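Sourdough, second winter

I stopped baking bread in September last year because the starter died while I was away for 19 days. Bendik Hovland, who works with me, gave me half a jar of his and I've been going again since.

The flour matters more than I wanted it to. I'd been buying the cheapest bag at the supermarket in Casport and the loaves spread out flat every time. The bakers flour from Miah costs three dollars more and holds its shape. I still use the cheap stuff for feeding the starter and for pancakes.

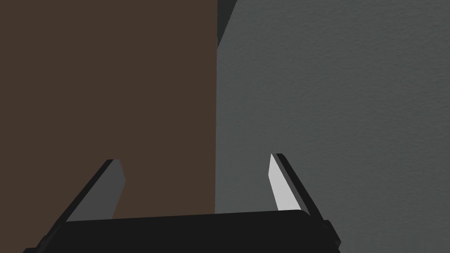
My usual loaf is 500 grams of flour, 350 of water, 100 of starter and 10 of salt. I mix it after tea, fold it 3 times before bed and leave it on the bench overnight. If the kitchen is warm it goes in the fridge instead. Last week's sat out too long and came out sour and a bit grey in the middle. We ate it as toast.

Amirhossein Asadi asked in the comments whether you need a cast iron pot. I baked without one for a year, on a tray with a dish of boiling water on the shelf underneath. The crust was paler and a little softer, and the kids preferred it. The pot I have now is second-hand and the lid doesn't match.

Next I want to try a rye with caraway. I've got 744 grams of rye flour left in the tin, so that should do one decent loaf and a small one.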